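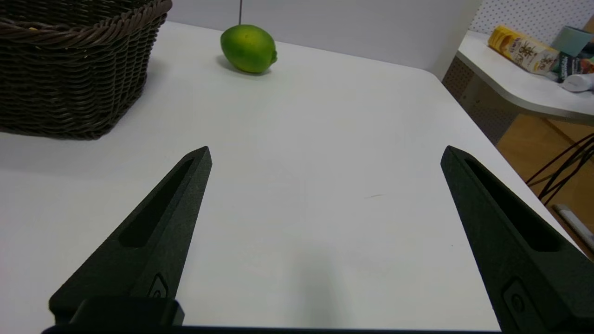 *The white table, January 4, 2018*

Minutes, Rivomen Street Community Choir, planning meeting

Taken by me, Marijke Wuyts, so blame me for the spelling. I've written these up the way I heard them. If I got you wrong, tell me before the March meeting and I'll fix it.

**Who came:** Most of the altos, a decent number of tenors (hooray!), two basses, and a handful of sopranos who had to leave early for the school thing. Idrisa Mollel ran the meeting. Apologies from Killitz, who has the flu and sounded terrible on the phone.

**Last minutes**

Read and approved, with one change. I had written that we "agreed" to drop the Latin piece and several people remembered it as "talked about dropping." I've changed it. The Latin piece is still alive for now.

**Holiday concert, looking back**

We spent longer on this than planned but I think everybody needed to talk it over. The hall holds 100 and we sold 80 seats, our best December so far. Ticket money and the bake table together came to $2,760, and I want it on record that the lemon bars went first again.

What people liked: the candle song, the short second half, the kids' number. What people didn't like: the heating (too hot on the risers, freezing by the door), and the long gap before the last song when we lost our place. Idrisa took the blame for that one, though I was standing next to the music stand that fell over, so I should probably share it.

A couple of audience members told Oyelaran they couldn't hear the words in the fast pieces. We had a good back-and-forth about this. Some of us think it's the hall, I think it's our consonants. We agreed to spend the first part of each rehearsal on diction until spring, and Oyelaran will lead it. She has a whole bag of tongue twisters, so be warned.

**Spring program**

This took up most of the evening! Idrisa passed around a draft list with 6 songs on it and asked for reactions.

- The river song: yes from pretty much everyone. Keep.
- The two folk songs: keep both, but the altos asked for a lower key in the second. Idrisa will see what he can do.
- The lullaby: split right down the middle. I love it, Clasero says it puts him to sleep (he did say that as a complaint). We'll sing it through twice and then vote.
- The Latin piece: see above. The basses want it badly. The tenors would like to know who is going to hold the high note. It stays on until we've tried it with the full group.
- The gospel closer: keep, and everyone wants to clap. Idrisa asked that we learn the notes before we learn the clapping. There was some muttering.

I brought up solos again, because the same people end up with them every year, and I say that as someone who has had one. Idrisa agreed to hold short tryouts, open to anybody, no need to sign up ahead. You sing a verse, he says thank you, you sit down. A few of the quieter members looked happy about it, so I'm glad I asked.

**Music folders**

Please, please bring back the December music. Clasero has a stack of empty slots in the cabinet and a list of names, and he says he'll read the list out loud in March if he has to. Pencil marks are fine. Pen marks are not, and whoever drew the cats in the tenor copies, they're very good cats but please stop.

**Rehearsal space**

The rent stays the same through spring. We do have to be out on time, the dance class after us has been waiting in the hallway. We talked about starting earlier and too many people would be coming straight from work, so we're keeping the start time and cutting the tea break shorter. I voted against this and lost.

**Clothes**

Black with one bright thing, same as before. Killitz sent a message asking whether a tie with trumpets on it counts as one bright thing. The meeting said yes.

**New members**

We can take up to ten more people, mostly basses if we can find any. Oyelaran will put a notice in the library and I'll do one for the bakery. If you know someone who hums in the elevator, bring them.

**To do**

- Idrisa: new key for the folk song, pick a tryout night
- Oyelaran: diction warm-ups, library notice
- Clasero: chase the folders
- Me: bakery notice, thank-you card for the pianist, find out about the heating
- Everybody: look at the Latin piece at home, even just the first page

**Anything else**

Someone asked about matching folders and we ran out of time. It goes on the March list, along with the question of a summer picnic, which I'd like to be in charge of if no one minds.

M.W.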